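Moving the Family Files to the Cloud Without Losing a Weekend

Sooner or later the old desktop in the den starts making a sound like a coffee grinder, and you remember that 7 years of tax returns live on it. Buy the storage plan before that day. Ours is from Kozma, and it holds more than we will ever own.

Sort first, upload second. I skipped the sorting and now pay monthly to preserve 300 pictures of a parking garage in Sastville. Make one folder per person and one for the house. Anything called "final_new_2" can be opened, sighed at and deleted.

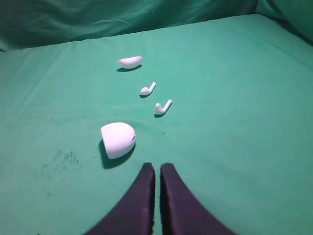
Start the big upload at bedtime, when the rest of the household has stopped streaming. Plug the laptop in, turn off sleep mode and leave the lid open. Mine took two nights, and my neighbor Ferenc Takács says his is still going, which I believe. While you wait, write down every gadget that signs in to your accounts. Wireless earbuds go on the list too if they come with an app, and so does the thermostat. You will want it when you change the passwords.

Keep a second copy on a drive in a drawer. Label it with the month. Ours says January, though it doesn't say which January.

Check your trash settings as well. Kozma empties deleted files after 90 days, and I learned that on day 91.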